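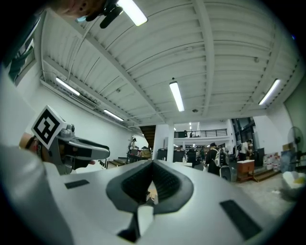
Do you need the expensive gripper if you're only collecting demos by hand? For most of what I do, the cheaper one got me 90 per cent of the way there, and I'd put the leftover money into a better camera.

Right, so that's the short version, and you can go and make a cuppa now if that's all you came for. The long version is that I've spent most of May swapping between two hand-held grippers, the Truneck and the Eltodis, and I have opinions.

The Truneck is the one I started on. It feels lovely in the hand, the trigger is light, and it closes the same way every single time. I did 100 picks with it on the first go (pegs, bottle caps, a tea towel, those awful little foil sachets) and my wrist was fine until the last lot. By the end I was resting my elbow on things. It's 450 grams before you put a camera on it, which sounds like nothing until you've held it out in front of you all arvo.

The Eltodis is lighter but the trigger has a dead spot at the start of the pull. You squeeze, nothing, you squeeze a bit more, and then it all happens at once! Great for cardboard, terrible for anything squishy. Noura Tarawneh reckons you get used to it and she's much faster on it than I am, so take my whingeing with a grain of salt. She also holds it lower than I do – more like a garden hose – and when I copied her my numbers did improve.

Pads matter more than I thought they would. I'm a convert to V-shaped rubber jaws with a ribbed surface, because round things settle into the middle and stay there. Flat pads let a marker pen roll straight out. The downside of the V is thin flat stuff. Picking up a single sheet of paper is a nightmare and I gave up on it.

Tracking markers, quickly, as a couple of you asked. I like a printed cube up on top of the gripper where your hand won't wander over it. Matte paper if you can get it! My first set was glossy and under fluoro tubes the tracking dropped out whenever I tilted towards the light. I reprinted them at 40 mm and most of the dropouts went away.

Software is still Skidau version 2 for recording. The new sync menu is buried somewhere silly, but my timestamps line up now so I've stopped complaining.

Next on the list is the Sleiman wrist mount, which is meant to take some of the weight off your forearm. I've got a loan of one for a fortnight. If anyone's run it with the Truneck, let me know which strap you used, the short one doesn't go round my arm over a jumper.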